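Talgate Desk Sorter Pair - do you need it?
Reviewed by Gareth Yeoman, 13/06/2021

I paid $22 for this set in May, so nobody at Talgate owes me anything and I don't owe them a nice review. What you get is two open tubs, one gray and one yellow-green, both with white rims. Gray is meant for trash and green for recycling. The listing calls this a "sorting system." It is two tubs.

My complaint going in was the price. Pickering sells a single plain tub for a lot less, and you could buy two of those and put a sticker on one. I wanted to know what the extra money gets you.
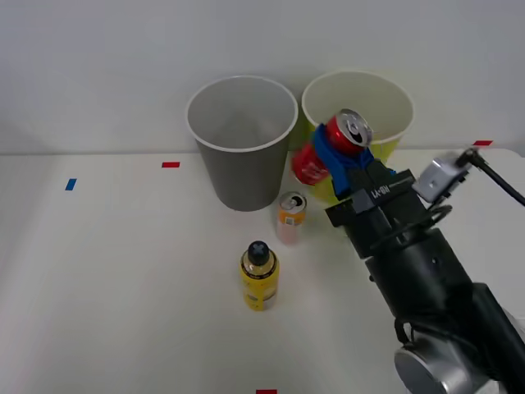 Some of it goes into the shape. Both tubs are wide at the top and narrow toward the base, so you don't have to aim much when you drop a can in. The downside is that the rims meet long before the bottoms do. Push the pair together and you still have a gap lower down that collects crumbs and bottle caps. I clean mine out more often than I clean the tubs.

They also tip. Not when they're full, but an empty one will go over if you catch the rim with your sleeve, and I have done that more than once. A little weight in the bottom would have fixed it.

The colors I can't fault. The yellow-green is loud enough that people look before they throw, and the gray one disappears against a pale wall. If your drinks pile up around them anyway, that's your habit and no tub will cure it. 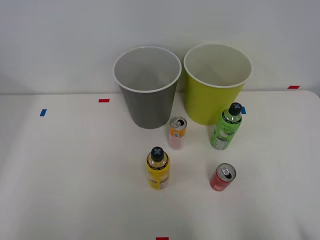

How much they hold

Less than the listing led me to expect. It has a line about "100 uses between washes," whatever a use is. With three people in the room I empty the green one every day, mostly because of bottles. Short cans drop in and settle. Bottles stand up against each other and waste the space.
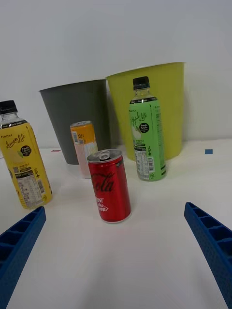

My bigger doubt is whether color alone tells anyone what to do. There are no words or symbols on my pair, and guests ask. They also match things up by color, which I did not see coming. An Apple Lite bottle has a green label, so it goes in the green tub without a second thought. Lemon Lite is yellow, and people stop and hold it over both. A red Coke can could go either way. Jihad Geagea, who shares the room with me, finally wrote "cans + bottles" on masking tape and the questions stopped.

Cleaning

Easy enough. Wipe them out and leave them upside down. Soda gets under the rolled rim if you let it, so run a cloth around there too.

Verdict

Decent tubs, silly price. I'd pay $16 for them - and I'd still want a label in the box.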